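Drive bench automation, Brekke site
Progress report to the Braltari workplace fund
Second report, December

Hello again from the drive bench! I'll try to keep this shorter than last time, although I said that last time too.

Where we are

The arm has been working on real machines since the end of October. As you'll remember, the job is pulling hard drives out of returned desktops before the chassis go on to Flastatham for resale or scrap. It's dull, it's hard on the thumbs, and it's the job people used to trade shifts to get out of. So far the arm has handled 721 drives, and roughly 600 of those came out without a person having to step in. The rest were mostly caddies that had stiffened up with age, plus a bad week in November when we had the bay position entered wrong for one of the older models (my mistake, fixed on a Monday morning with a lot of coffee).

We're running it on 2 chassis types for now. I had hoped for more by this point, but each type needs its own approach angle and its own grip, and I'd like these solid before we add another.

What it changes for people

This is the part you asked me to write more about, and I'm glad you did, because it's the part I think about on the drive home.

The two operators on the bench used to spend nearly the whole shift squeezing tabs and pulling. Now they load the chassis, watch the arm, take over the stuck ones and do the serial number checks. Both say their hands feel better by the end of the day. Both also say the watching is tiring in its own way — you can't quite switch off, but there isn't enough to do. We've started rotating them onto testing after lunch, and that seems to suit everybody. One has asked to learn the programming side and has already rewritten the pick sequence for the smaller chassis. It's better than mine was!

The afternoon crew is less happy. They got the arm with half a day of training, and it showed. They were hitting the stop button any time it slowed down, then finishing by hand, and I can't blame them. They'll get the full two days in January, paid out of the training line, which still has money in it.

Nobody has lost hours. I know that question comes up at your end every time, so I'm putting it in writing.

The gripper

We switched to the Grernanau gripper body with our own brackets and link plate screwed on. The first set of brackets flexed too much and the grip wandered. The new ones are stiffer and the arm gets hold of the caddy much more evenly. Drives still come out at a slant more often than I'd like, so that's on the list.

Money

We're under on parts and over on my time, which evens out. I'd like to move what's left in parts over to training if you're okay with that. Just let me know and I'll send the form.

Photo from the bench

A 3.5-inch drive in its black caddy with the blue tabs, tilted in the bay, with the gripper at its lower edge:
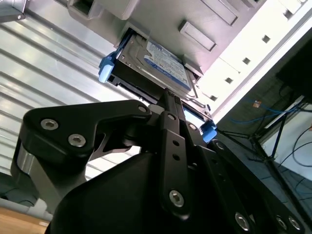
Next up

More training for the afternoon crew first. Then a third chassis type, if the stiff caddies are sorted out by then. The operators also want a louder tone when the arm needs help, because the current one gets lost under the fans, and I've promised them that before anything fancy. I'll write again in the spring, and you're welcome to come by the Brekke site any time before two, when the bench is busiest.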